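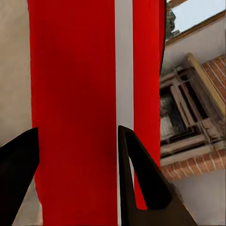 How often does the filter in a Sostell under-sink unit need changing?
Every 12 months for most kitchens, whatever the reminder light says. The light runs on a timer and has no idea how much water you use.

4.2 Changing the cartridge

1. Close the cold water valve under the sink. Open the faucet and let it run until it stops.

2. Put a bowl under the housing. The box claims a "no-drip release." Use the bowl.

3. Turn the housing to the left by hand. If it won't move, use the wrench from the Gounder kit. Pliers will mark the plastic.

4. Pull the old cartridge straight down and check that the rubber ring came out with it. A ring left behind is the usual cause of a leak after a change.

5. Wet the new ring with plain water. Skip the silicone grease sold alongside the cartridges - we have yet to see it make a difference.

6. Push the new cartridge up until it stops, then turn the housing to the right until snug.

7. Open the valve slowly. Run the faucet for 2 minutes and throw that water out.

Note: Order part 3061. Sellers also list a "premium" version at a higher price. Rajeshwari D'Souza opened up both on our bench and found the same carbon block inside.

Caution: Do not use this unit on water hotter than 100 °F. The housing may warp, and the warranty won't cover it.

Note: The leaflet says the filter "improves wellness." It takes out chlorine taste and some grit. For lead or well water, get a lab test first and pick a filter certified for what the test finds.

4.3 Resetting the light

Hold the button until the light blinks, then let go. If it comes back on within a day, replace the coin battery before you buy another cartridge.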